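Firkero: a data set of home soup recipes

Firkero is a collection of 399 soup recipes copied from handwritten cards, notebook pages and the backs of envelopes. Every one of them came out of somebody's kitchen drawer, and we have tried hard to keep them the way they were written, spelling and all. If you love soup, or old handwriting, or just want a small and friendly table of text to practice on, come on in!

Status: version 7, released August 2024

What you get

recipes.csv - one row per recipe
ingredients.csv - one row per ingredient line, linked by recipe_id
units.csv - our lookup table for cups, ladles, "a good handful" and so on
notes.txt - things written in the margins that didn't fit anywhere else

The margin notes are my favorite part of the whole project. People write the most wonderful stuff next to a recipe. One barley soup has a full bus timetable beside it, and a pea soup from Hurstead carries a long argument, in two different hands, over whether the ham bone goes in before or after the onions (both are right, in my view, but the soups are different soups).

Columns in recipes.csv

recipe_id: a whole number, never reused
title: as written, blank if the card had none
main: the main ingredient, picked by us
servings: blank unless the card says
minutes: total cooking time, blank unless the card says
language: the language of the card
text_raw: the full text, line breaks kept
text_clean: the same text with spelling evened out
checked_by: initials of the second reader

Columns in ingredients.csv

recipe_id, line_number, amount, unit, item, as_written. If the amount is something like "enough," the amount cell stays empty and unit says "free." Please don't turn these into zeros when you load the file. We did that once and ended up with a great many soups containing no salt.

How it was made

Kolbrún Þrastardóttir and Oğuzhan Ersoy did the first round of typing. Each card was then read again by someone who hadn't seen the typed version, and where the two readings differed we talked it out. Faded cards were slow going - there's one fish soup that took us most of May, and I still think the third word is "dill." It's marked with a question mark in text_raw, as are all the words we couldn't settle.

Petrică Avram translated the Romanian cards and wrote the notes on sour soups, which use several souring agents with no tidy English name. We left those words alone and added a short glossary at the bottom of notes.txt.

Splits

None are built in. If you're sorting recipes by main ingredient, hold out whole families of recipes instead of single rows. Lots of the lentil soups are near copies of each other, passed between neighbors, and a random split will put twins on both sides. The column "family" in the extra file families.csv takes care of this.

Known gaps

Cold soups are thin on the ground. So are sweet ones, though the Trudetti notebook has a lovely prune soup that everybody should try once. Cooking times are missing from most of the older cards, and oven settings tend to be words like "lazy" or "brisk." We have not tested the recipes for food safety, so use your own good sense with stock that has been sitting out.

Names of private people have been replaced with single letters in both text columns. Sigrún Kirkegaard did that by hand and kept the same letter for the same person throughout a notebook, so the ham bone argument still reads properly.

License

Free to use, change and share, including in paid work. Please credit "Firkero soup recipes" and say which version you used.
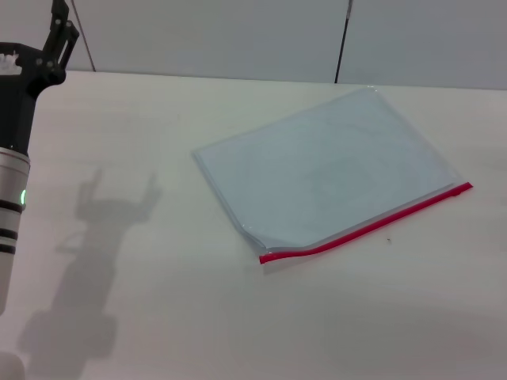 Fixes and additions

Corrections are very welcome, even one comma's worth. Send the recipe_id, the line, and what you think it should say. New cards are welcome too, as long as you own them or have the owner's okay. Bjartur Vídalín looks after incoming cards and will write back with a number for each one. The Gebretsadik family notebook is next in line for typing, and it has a whole chapter on chickpeas!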